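December, 4:10 pm

Small-items sort, plaid cloth table. Bethel Derese wants the junk box gone through before the Womomstead shelf gets relabeled, so that's the afternoon. Using the brown box w/ the white inside, shelf no. 637. Lid is somewhere, didnt look.

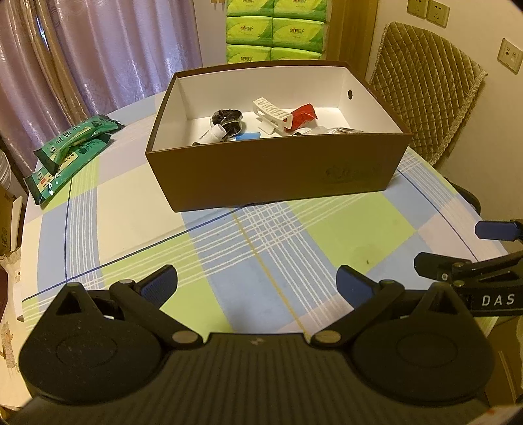
Box on the table, scrunchie at left, red packet in it. Green packets off to the side.

Snacks dont go in this box. Ever. Kitchen drawer.

Pills and tablets get their own bag, check dates first - anything expired goes in the Stemden return tub. Cords go to the cable bin, tie them before they go in pls. Hair stuff = bathroom basket.

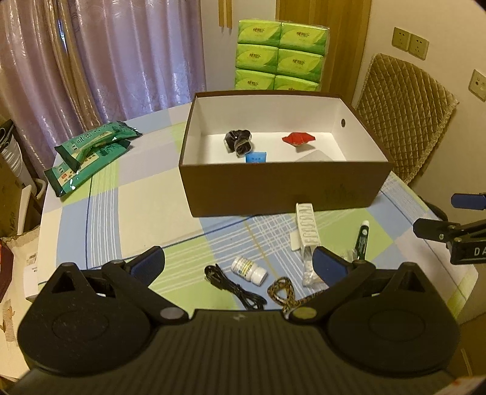 Bottle, blister strip, cable and braided cord on the cloth in front of the box.

Still to do: read the label on the slim tube, find 10 more zip bags (small), ask Bethel if the Urkia list is the current one or the old one. Wipe out the box too. Gave it around 30 min so far, wll pick up again after the Munteanu call.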